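Haiku workshop notebook, Nellport
10 March 2020

Good session. Writing it up while the thermos is still warm, mostly so I don't lose the line edits, but also for whoever picks the book up before the next one.

The snow has gone from everywhere except the north side of the hedge, where there's a strip the color of old dishwater. I wanted us to work on leftover snow. It's a spring word in the Japanese almanacs (remaining snow, zansetsu) and I've always loved that the season can be set by something that's on its way out. We went outside first, ten minutes, coats on, no talking, pencils only. Pens skip in the cold.

What came back in was much better than what we got in the fall! Fewer adjectives. Milovan had one I copied down straight away:

last of the snow
the shape of the shovel
still in it

We spent a long time on "still in it." I argued for "still there" and he let me go on for a while and then read both out loud, slowly, and he's right, the short i sounds do something, it's nearly a whisper. Left as is. What we did change was the first line. He started with "melting snow," and the -ing was pulling against "still." With "last of the snow" the poem just sits down.

Mine went through more versions than it deserved. Keeping them all:

v1
March sun through the window
and the snow I meant to look at
already gone

v2
the snow I meant to look at
a wet fence

v3
meant to go and look
now the fence
and its wet side

v3 is closest. v1 explains itself and has two verbs' worth of regret in it. v2 has the jump I want, but it drops so fast that the fence seems to arrive from another poem. I like the "wet side" because you have to work out that the other side had the sun. Leaving it until April and then reading it cold.
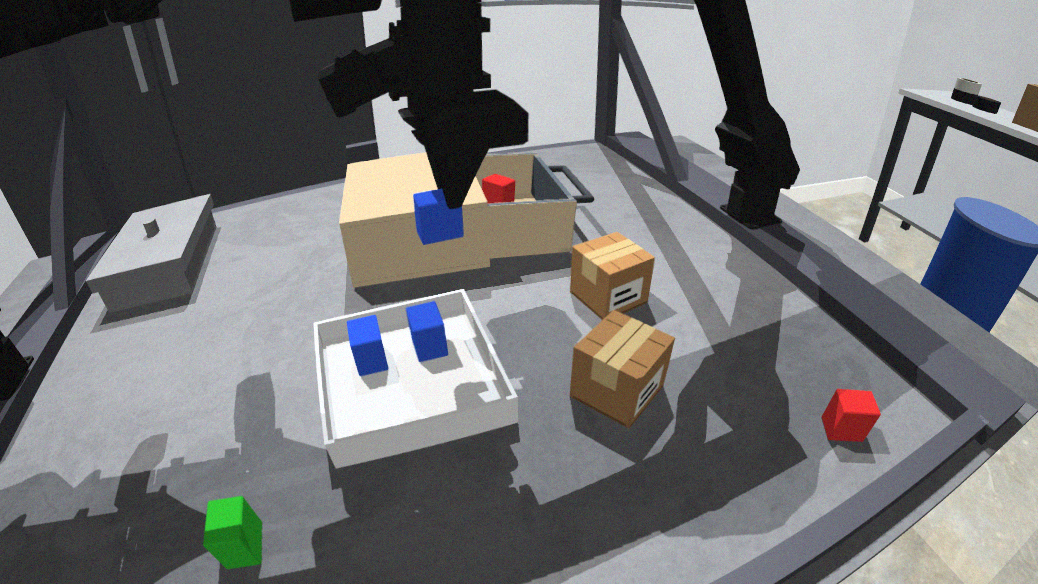 Blue cube up against the gripper, red cube in the tan box behind.

Second half was the cut. I'd prepared an exercise and was a bit nervous about it, but it went over really well, so writing it out properly for next time.

Take a finished haiku of your own, one you're happy with. Copy the two parts onto separate slips, the fragment (usually one line) on the short slip and the phrase on the long one. Everybody's short slips go face down on the left, long ones on the right. Draw one of each. Read the new pair aloud, then again with the slips in the other order. Don't fix anything until it's been heard both ways.

Most of the pairs are nonsense, which is fine, and you get very quick at hearing why. The good ones are startling. From today:

seed catalog
my father's handwriting
getting smaller

(short slip was mine, long slip Milovan's, and his original opened with "winter rain"). We both like the new one more. Seed catalog brings in the penciled ticks and the order form without anyone having to mention them. He's keeping it, with my blessing, and I want "winter rain" in trade.

Things to watch with the slips:
Phrases that begin with "and" or "as" don't travel. They're glued to their first line.
Two season words in one poem happened constantly. Sometimes you can get away with it (frost on an early crocus is simply what March is like), but usually one goes mushy.
Write larger. I couldn't read my own.

Side conversation on syllables, again. My view hasn't moved: 5-7-5 is a lovely fence to lean on when you're starting, and English fills up seventeen syllables with stuffing if you let it. Milovan had brought an old one of his about the pond at Omunmont in the full count, and we took out "gently" and "little" and a "the" and the frog practically jumped off the page. He was delighted. I was delighted. Copied into the back of the book, both versions.

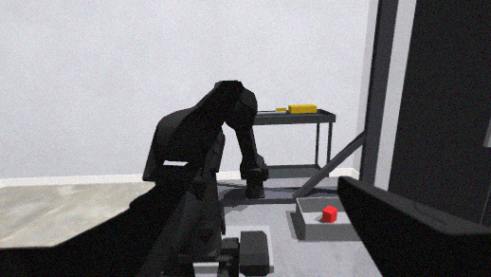
Black arm against the pale wall.

Reading for next time: the spring section of the Abreu anthology, the tattered copy on the shelf by the door. It has almost 200 pages on spring alone, so dip in anywhere. I'd point people toward the plum blossom pages, and then the skylarks, where there's a run of four that all use the same bird and each put it at a different height. I'd love to steal that for an outdoor session: one bird, one hour, and keep changing where you stand.

Submissions: Vidstead is reading for its spring issue now. Up to five poems, unpublished, in the body of the email. I think "last of the snow" should go and so should "seed catalog," once we've settled how to credit a poem that began as two people's slips. Renga writers have been sorting this out for centuries, so we can probably manage. Must look up whether they count a blog post as published, as two of mine have been up on mine.

Loose lines, nobody's yet, take any you like:
a crow carrying something white
mud up to the second button
hail in the wheelbarrow, then the wheelbarrow
the pansies face down, getting up again

I have a soft spot for that wheelbarrow. There's a poem in it if someone can find what goes on the other side of the cut. Tried "school bus brakes" on the way home and it's too loud. Tried "noon bell." Closer.

Next session: bring a finished one for the slips, printed large, and boots.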